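Semwal open day: a visit to the pump works
Posted 13/09/2018 in Days Out

Semwal has made water pumps in the same building by the canal for 122 years, and once a year it lets the public in. I had meant to go last time and missed it. This year I booked early, which was wise, as all 300 places had gone a fortnight before.

Getting there
The bus from Zurkulard station stops at the gate. Parking is on the grass opposite and was already soft by ten o'clock. You sign in at a cabin, get a badge and a pair of safety glasses, and wait for your group to be called. Ours was led by Pallavi Kashyap, who started in the drawing office and now runs the repair side. She spoke clearly and did not hurry anyone, though the casting shed was loud enough that we had to bunch up to hear her.

The casting shed and the machine shop
No metal is poured on open days. We saw the moulds, the sand bins and a row of rough pump bodies waiting to be cleaned up. Next door is the machine shop, where most of the older lathes have gone. One has been kept for odd jobs and was running while we were there. The works turned out 2,120 pumps last year, nearly all of them for farms and small water companies. 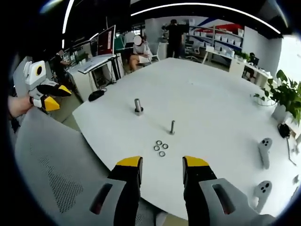 Much of what Semwal earns now comes from repairs. Pumps arrive from farms in a poor state, often after years outdoors, and the first job is to strip them and decide what can be used again. Pallavi said that people expect the big castings to fail, when in her experience it is more often the fixings and seals. Small parts are sorted on plain white tables, and a couple of bolts stood on end with four little metal rings beside them made her point well enough. A missing washer can hold up a job for days if it is an old size, so the stores keep drawers of sizes that went out of use long ago.

The test room was shut to visitors, but we could look in through the window. Each repaired pump is run there for three hours before it goes back to its owner.

The talk upstairs was on rubber seals, given by a man from Clemora, the firm that supplies them. It was longer than it needed to be — the slides on storage temperatures could have gone — but he was good on why old seals harden, and he stayed behind for questions.

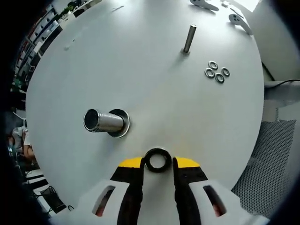
Food and practical details
The canteen did tea, soup and cheese rolls at fair prices. Skilano, the bakery from the high street, had a stall in the yard and had sold out of everything but fruit loaf by one o'clock. Entry is free. Wear flat closed shoes, as you will be turned away from the machine shop in sandals. There is a lift to the upper floor. A shorter evening tour is planned for October, and bookings are taken at the gatehouse.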